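Stone care and winter hours at Toron

The showroom on Stevska Street is back on winter hours through the end of the month. We open at the usual time and close an hour early. The sample yard behind the building stays open if the path is clear – call first if there has been snow.

Granite remains what most people ask us about, gray in particular. Prices for the pale grays have not changed and will hold until July.
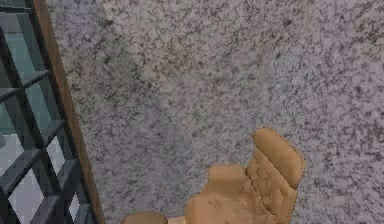

Sealing is the other common question. Wipe the stone down, let it dry overnight, and put on a thin coat with a lint-free cloth. Wait 20 minutes and buff off what is left. Two coats are enough for a kitchen. Most sealers should be renewed when water no longer beads on the surface.

Abundio Aguirre will go over this at the homeowner evening, along with stain removal. There are 40 seats and the cost is $5, which goes toward coffee. Please sign up at the front desk.

The Solís order has been delayed at the port. Customers waiting on it have been called. 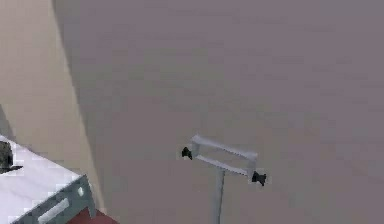 STAFF NEWS

Yevhen Pavliuk has moved from deliveries to the estimating desk. Send him your room measurements and he will reply within 2 working days. Forko is still handling our installations.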